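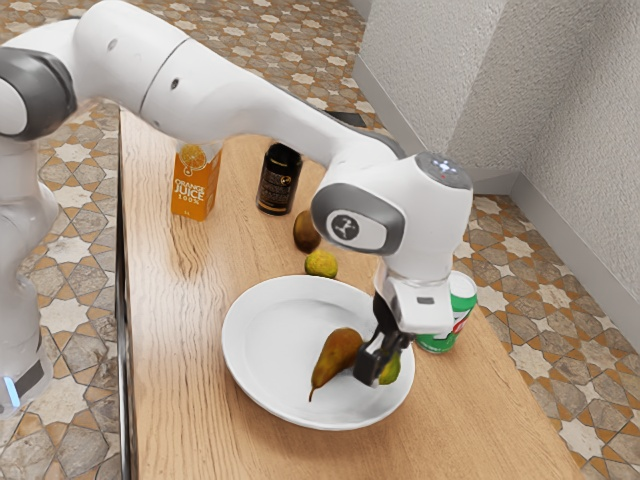 *A robotic arm above a round white plate on a light wooden tabletop. Computer rendering.*

**Cornholm and Trandalley parishes will share a priest**

2019-12-14

After a long evening of talk, a good deal of coffee and more than one hymn, the people of the Cornholm and Trandalley parishes have agreed to share a priest, beginning in June. The vote at Cornholm was 73 in favor and 16 against, while Trandalley, a much smaller congregation, agreed by a show of hands the same night.

The Rev. Justinas Mets, who has served Cornholm for the past six years, will lead worship at both churches. Sunday services will be held at Cornholm in the morning and at Trandalley in the late afternoon – an hour that suits the farming families there, many of whom have been asking for it for a long while.

"I know some of our folks went home worried, and I want to sit down with every one of them," Mets said. "We are two old families learning to keep house together, and that takes patience and a fair number of visits."

Each parish will keep its own name, its own building and its own vestry. The Trandalley church, founded in 1907 with a gift of $500 from the Achari family, has been without a resident priest since its last one retired, and has relied on visiting clergy from Durard.

The bishop still has to sign the agreement. Parishioners with questions are warmly invited to stop by the Cornholm parish office any weekday morning.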